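The Kurach 300 is a low-profile air mover for drying carpet, subfloor, drywall, and the underside of cabinetry after a water loss. It is offered by Manolakis Restoration Equipment for sale and for rental to licensed contractors, property managers, and institutional maintenance departments. Homeowners may rent the unit directly when the loss is limited to clean water and a single level of the building.

## Intended Use

The Kurach 300 moves a flat, fast stream of air across a wet surface so that moisture leaves the material and enters the room air. A dehumidifier must then remove that moisture from the room. Air movers used without dehumidification in a closed building can raise humidity enough to affect rooms that were never wet, and Manolakis does not recommend this practice except in dry outdoor conditions with open windows.

The unit is suited to:

- supply line and appliance leaks
- frozen pipe breaks
- rainwater entry through roofs, windows, and foundations
- drying after hot water extraction of carpet

It must not be operated in areas affected by sewage or floodwater until those areas have been cleaned and contained. Moving air across contaminated material spreads the contamination.

## Design and Controls

The housing is a one-piece molded shell with a carrying handle at the balance point. Units stack and lock for transport and may be run while stacked two high. The outlet sits close to the floor, and the intake is on both sides, so a unit placed against a wall should have at least a hand's width of clearance on the wall side.

The motor has two speeds. High speed is intended for the first stage of drying, when surfaces are visibly wet. Low speed is intended for later stages and for occupied buildings where noise is a concern. The speed switch, hour meter, and circuit breaker are on the rear panel under a hinged cover. The hour meter cannot be reset by the user — it is the basis for rental billing and for service intervals.

A pass-through outlet on the rear panel allows a second Kurach 300 to be powered from the first. No more than two units may be connected in this way, and no other equipment may be plugged into the pass-through.

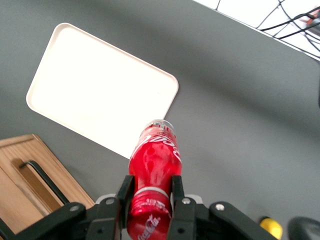 Vy Nông wrote to us after a kitchen loss and asked that this page be clearer about the pass-through: "We had a dehumidifier plugged into the back of the air mover and the breaker kept going all night. The label says air movers only, but it's small and it was dark. Please put it somewhere people will read it before the truck leaves."

The label has since been enlarged, and the restriction is printed on the rental agreement. A dehumidifier should always have its own grounded outlet, on a separate circuit where one is available. If a breaker trips more than once, disconnect the equipment and call the rental desk before continuing.

## Placement

In a typical room, units are set at an angle to the wall and all point in the same direction, so that air circulates around the perimeter. Begin with one unit for each wet wall. Add units for closets, offsets, and other areas the moving air does not reach.

Carpet may be dried in place when it and the pad have been thoroughly extracted. The older method of lifting a corner and floating the carpet is no longer recommended for most losses, as it can stretch the backing and loosen seams. Where the pad has been removed, consult the carpet manufacturer before lifting.

Hardwood floors require particular care. The Kurach 300 may be used over hardwood at low speed, but strong airflow alone can dry the face of the board while the underside remains wet, and this leads to cupping. The Jandora floor mat system draws moisture from beneath the boards and should be considered for any hardwood loss in which water stood for several hours.

## Drying Around Cabinets and Furniture
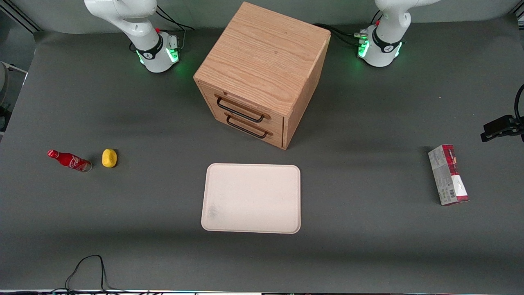 Cabinets and case furniture hold water longer than the floor around them. Water travels beneath the base and remains there after the visible floor is dry. Before equipment is started, take out whatever is stored inside, open the doors, and remove the drawers so that air can reach the interior. Even a small wooden cabinet with two drawers, such as the one on the gray tabletop, should be emptied and its drawers set aside to dry flat. Drawers left closed may swell in their openings and should not be forced. Allow the surrounding wood to dry first, then try again by hand.

Built-in cabinets can often be dried through the toe kick. Remove the toe kick board, or drill small holes behind it where they will be hidden when the board is replaced, and fit the Clultell duct adapter to the outlet of the Kurach 300. The adapter divides the airflow among flexible hoses that can be placed in the holes. Solid wood and plywood boxes usually respond well to this method. Particleboard that has swollen will not return to its original size, and replacement should be discussed with the owner at the outset.

Freestanding furniture should be raised on blocks or foam pads. Stained wood legs left on damp carpet can transfer color to the fibers, and metal feet can leave rust marks. Neither is reliably removed by ordinary cleaning.

## Monitoring

Moisture readings should be taken at the same marked points each day, at approximately the same hour, and compared with a reading from unaffected material of the same kind in the same building. Equipment may be removed when the affected material reaches the dry standard set for the job. Touch is not an acceptable test. Drywall and wood often feel dry well before the moisture within them has fallen to a safe level.

A printed drying log is supplied with each rental. Insurers frequently ask for daily readings, and contractors are advised to keep the completed log with the job file. Manolakis does not prepare insurance claims or advise on coverage.

## Rental Terms

Rental begins when the unit leaves our counter or truck and ends when it is returned and inspected. Equipment returned before 2 p.m. is not billed for that day. A refundable deposit is required for customers without an account.

Units must be returned free of mud, insulation, and adhesive. A cleaning charge applies otherwise. Equipment used in a contaminated area must be tagged before return, including equipment brought in after the initial cleaning. Failure to tag such equipment may result in the loss of rental privileges — our service staff depend on this information for their own safety.

Customers with an account may reserve equipment in advance of a forecast storm or hard freeze. Reservations are held for one day. February is ordinarily our period of highest demand, and we ask customers to release any reserved equipment they do not expect to use.

## Maintenance for Purchased Units

Owners should carry out the following between jobs:

1. Disconnect the unit and wipe the housing with a mild detergent. Do not use solvents or a pressure washer.
2. Remove lint and debris from both intake grilles with a soft brush.
3. Inspect the cord along its full length and replace it if the jacket is cut or the ground pin is loose.
4. Run the unit at each speed and listen for rubbing or vibration.

A full service is due every 2,000 hours by the hour meter. Service includes motor testing, replacement of the intake gaskets, and balancing of the blower wheel. Owners may bring units to any Manolakis counter or arrange collection when sending several at once. The housing must not be opened by the owner during the warranty period.

## Accessories

- Clultell duct adapter with flexible hoses
- Jandora floor mat system, sold separately or rented with a compatible blower
- Replacement intake grilles, sold in pairs
- Stair bracket, for use on carpeted stairs
- Cord wrap and strap kit

The stair bracket holds one unit only. Stacked units must not be placed on stairs or landings.

## Ordering and Assistance

Purchase orders are accepted from account holders, public agencies, and schools. Other customers may order at the counter or by telephone. Please have the size of the affected area, the source of the water, and the flooring type available when calling, as these determine the number of units required and whether a dehumidifier should be sent on the same truck.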